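Cable Questions I Get All the Time

I've been tidying cables in my workshop at Hidwood for longer than I'd like to admit, and the same questions keep landing in my inbox. So I finally put them on one page!

Do you really need colored cables?

Need, no. But I love them. When everything around a cable is black or gray, one teal line is so much easier to follow with your eyes (or a finger, if you're stuck behind a shelf). I keep teal for data and pale gray for power, and I've stuck with that for 4 years.

How tight can I bend one?

Looser than you think. My habit is to go no tighter than 7 times the thickness of the cable, and wider if it has to flex. If the jacket wrinkles on the inside of the curve, let some slack back in.

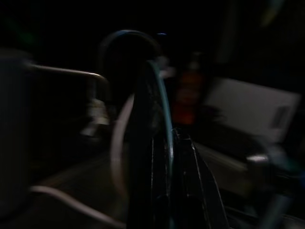

Slack is the part people get stingy with. Anything that moves, like a swing-out lamp or a monitor arm, wants a nice lazy loop near the joint, and I usually leave around 30 centimeters before I tie anything down. Then I swing the thing all the way both directions and watch for tugging. Do that before you trim the ties, please!

Zip ties or hook-and-loop?

Hook-and-loop, nearly always. I bought a bag of 200 zip ties from Tudeck ages ago and I'm still not through it. They're fine on a fixed rail where nothing's going to change, just don't cinch them down hard.

I can't see what I'm doing back there. Any tips?

Headlamp! Both hands free, and dark cables on dark metal show up a lot better when the light comes in from the side. I wrap a bit of white tape near each plug too, so I can find the ends.

Do you sell label kits?

Not right now. I used to carry the Briltska ones and may get them back in January. Masking tape and a marker will do you fine until then.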